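La biblioteca de Drendville amplía su servicio de préstamo de juegos y materiales lúdicos

El servicio incorpora un segundo punto de entrega en el barrio de Jeltside y modifica los plazos de devolución a partir de mayo

La Biblioteca Municipal de Drendville ha aprobado la ampliación de su servicio de préstamo de juegos, que desde su apertura venía funcionando únicamente en la planta baja del edificio central. La medida contempla la puesta en marcha de un segundo punto de entrega y recogida en el centro cívico de Jeltside, la revisión de las normas de uso y la incorporación de nuevas categorías al catálogo, entre ellas los juegos de construcción para la primera infancia y los materiales de exterior.

El acuerdo fue presentado en la sala de lectura de la biblioteca por el director del centro, Bonifacio Rivas, y por el responsable de colecciones no librarias, Boris Georgiou. Ambos expusieron ante los representantes de las asociaciones vecinales el contenido del nuevo reglamento, cuya entrada en vigor está prevista para el mes de mayo, coincidiendo con el inicio del horario de verano de la biblioteca.

Según explicó Rivas, la demanda del servicio ha crecido de forma sostenida, en especial entre las familias residentes en los barrios situados al otro lado del río, que hasta ahora debían desplazarse al edificio central tanto para retirar los juegos como para devolverlos. «El préstamo de un juego de mesa o de una caja de construcciones exige un transporte que no plantea un libro, y la distancia pesaba en la decisión de muchos usuarios», señaló el director.

Un segundo punto de entrega en Jeltside

El nuevo punto de entrega ocupará la antigua sala de exposiciones del centro cívico de Jeltside, que ha sido acondicionada con estanterías bajas, un mostrador accesible y una zona de comprobación. El espacio abrirá por las tardes y compartirá catálogo con el edificio central, de modo que cualquier juego podrá reservarse en una sede y retirarse en la otra.

El traslado de materiales entre ambas sedes se efectuará dos veces por semana. Las reservas formuladas después del cierre de cada envío quedarán pendientes del siguiente, circunstancia que se comunicará a la persona interesada mediante un aviso en su cuenta de usuario. La biblioteca recomienda, en consecuencia, que las solicitudes destinadas a celebraciones, actividades escolares o encuentros familiares se tramiten con la debida antelación.

Las devoluciones deberán hacerse siempre en el mostrador y durante el horario de atención. No se admitirá el depósito de juegos en los buzones exteriores, que quedan reservados a libros, revistas y discos. El reglamento anterior no recogía esta prohibición de manera expresa, y el personal había detectado cajas abiertas y piezas sueltas en el interior de los buzones en varias ocasiones.

Plazos y número de préstamos

El nuevo reglamento fija en tres el número máximo de juegos que podrá tener en préstamo cada titular de carné. El plazo ordinario será de dos semanas, prorrogable una sola vez siempre que el artículo no haya sido reservado por otra persona. La prórroga podrá solicitarse en el mostrador, por teléfono o a través de la cuenta personal, y comenzará a contar desde la fecha de vencimiento del préstamo inicial.

Los artículos de gran formato, como los juegos de jardín y los circuitos de equilibrio, quedarán sujetos a un régimen propio. Solo podrán retirarse en el edificio central, previa cita, y no admitirán prórroga. Las personas que los soliciten recibirán una hoja con las instrucciones de montaje y con la relación de elementos que componen cada conjunto, que deberá entregarse firmada junto con el material.

En cuanto a los menores de edad, podrán utilizar su propio carné para retirar juegos siempre que conste la autorización de la madre, el padre o la persona que ejerza la tutela. Las autorizaciones ya registradas conservarán su validez y no será necesario renovarlas. Los centros educativos y las entidades sin ánimo de lucro dispondrán de un carné colectivo, cuyas condiciones se establecerán mediante acuerdo con la dirección de la biblioteca.

Novedades del catálogo

La colección se ha organizado en 11 categorías, identificadas mediante una etiqueta de color en el lomo o en la tapa de cada caja. A las ya existentes se suman las de construcción infantil, juego simbólico y juego cooperativo, así como un fondo específico de materiales adaptados para personas con baja visión, con fichas de relieve, tableros de alto contraste y reglamentos en letra grande.

Georgiou indicó que la selección de los nuevos títulos se ha basado en las peticiones depositadas por los usuarios en el mostrador y en las consultas dirigidas a las escuelas infantiles del municipio. «Hemos dado preferencia a los juegos que admiten edades distintas en una misma mesa y a los que pueden limpiarse y repararse sin dificultad», afirmó. El responsable de colecciones añadió que se ha evitado la adquisición de artículos que dependen de aplicaciones móviles, dada la brevedad con la que estas dejan de recibir mantenimiento.

Una parte del fondo procede de la donación efectuada por la Fundación Nikolaidis, entidad local dedicada al fomento de la lectura y el juego en la infancia. La donación comprende juegos de mesa clásicos, rompecabezas y varios conjuntos de construcción, que serán revisados y catalogados antes de ponerse a disposición del público. Los ejemplares incompletos se conservarán como reserva de piezas.

La biblioteca continuará aceptando donaciones de particulares, si bien estas deberán comunicarse previamente. No se admitirán juguetes eléctricos sin su documentación original, peluches, ni artículos cuyo fabricante haya dispuesto su retirada del mercado. La aceptación de una donación no implica su incorporación al catálogo, y los materiales descartados podrán destinarse a otras entidades del municipio.

Limpieza y comprobación de las piezas

El reglamento dedica un apartado a las tareas que siguen a cada devolución. El personal comprobará el contenido de la caja en presencia de la persona usuaria cuando esta así lo solicite y, en todo caso, antes de que el juego vuelva a la estantería. Las piezas de plástico de superficie lisa se limpiarán con agua y jabón neutro, prestando atención a los rebordes y a las ranuras, y las de madera se repasarán con un paño humedecido. Los naipes y las fichas de cartón se revisarán en seco.

Las grietas, las aristas vivas y las deformaciones serán motivo de retirada inmediata de la pieza afectada, con independencia de que el juego pueda seguir utilizándose sin ella. Si el elemento retirado resulta imprescindible, el conjunto quedará fuera de préstamo hasta su reposición y así constará en el catálogo en línea.

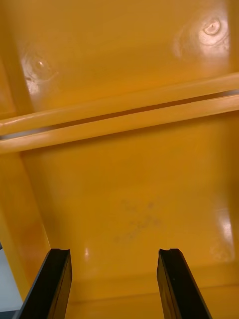 Pérdidas y desperfectos

La pérdida de una pieza menor no dará lugar a sanción cuando se comunique en el momento de la devolución. El personal anotará la incidencia en la ficha del juego y tratará de reponer el elemento con los medios disponibles. El reglamento considera piezas menores los peones, los dados, los relojes de arena y cualquier otro elemento que pueda sustituirse sin alterar el desarrollo de la partida.

Cuando la pérdida o el daño impidan el uso del juego, la persona titular del carné deberá aportar un ejemplar equivalente o, en su defecto, abonar el importe que figure en el registro de la biblioteca. La dirección podrá eximir de esta obligación en los casos de desgaste ordinario o de defecto de fabricación. Las reclamaciones se presentarán por escrito en cualquiera de las dos sedes.

El retraso en la devolución comportará la suspensión temporal del préstamo de juegos, sin que ello afecte al préstamo de libros ni al acceso a las salas de estudio y a los puestos informáticos.

Sesiones informativas

Antes de la apertura del nuevo punto de entrega se celebrarán sesiones informativas abiertas al público en el edificio central, en el centro cívico de Jeltside y en la escuela de Skadley. En ellas se explicará el procedimiento de reserva y se atenderán las consultas relativas al carné colectivo. La asistencia será gratuita y no requerirá inscripción, salvo en el caso de los grupos escolares, que deberán comunicar su presencia a la secretaría de la biblioteca.

Los carnés vigentes serán válidos para el nuevo servicio. Las personas que aún no dispongan de carné podrán solicitarlo en el mostrador de cualquiera de las sedes, presentando un documento de identidad y un justificante de domicilio. El texto íntegro del reglamento puede consultarse en el tablón de anuncios de la biblioteca y en la secretaría del centro cívico de Jeltside.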